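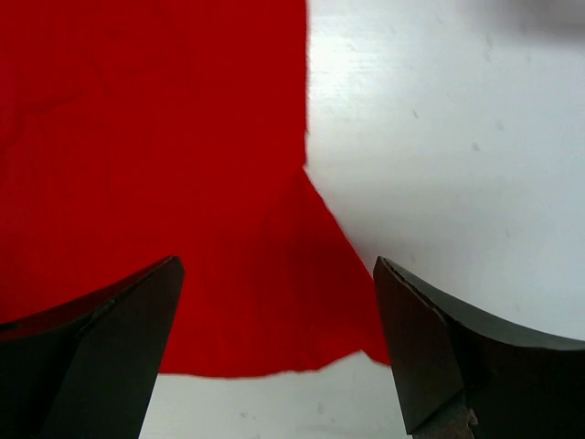

Red cloth, one corner folded.

Date: 2021-11-07
List: Plovton live sound
Subject: Re: Scene recall on the Jernholm desk

> Has anyone else had the Jernholm drop its monitor sends when
> you recall a scene? Ours did it twice at the Brarkico in May.
> Front of house was fine, but both wedges went dead and the
> singer gave me a look I can still feel. Firmware is 614.
> Thinking of going back to the old Kun and its 52 honest faders.

Yes, same firmware, same look, different singer.

Go into the scene menu and check recall safe on the aux masters. On 614 it comes switched off, and any scene saved under the older firmware brings the auxes back at minus infinity. The manual covers this on page 42, under "Colour Preferences", where you'd naturally go searching mid-set.

Turn it on, re-save every scene, then power the desk off and on. If you skip the restart it forgets the lot and you get to do it again – I've had the practice.

I wouldn't rush back to the Kun. We kept ours for the rehearsal room and I'm fond of it, but channel 2 crackles whenever the fridge starts up and my back has opinions about the flight case.

Which stage box are you running? The older one has a clock problem that sounds much the same at first.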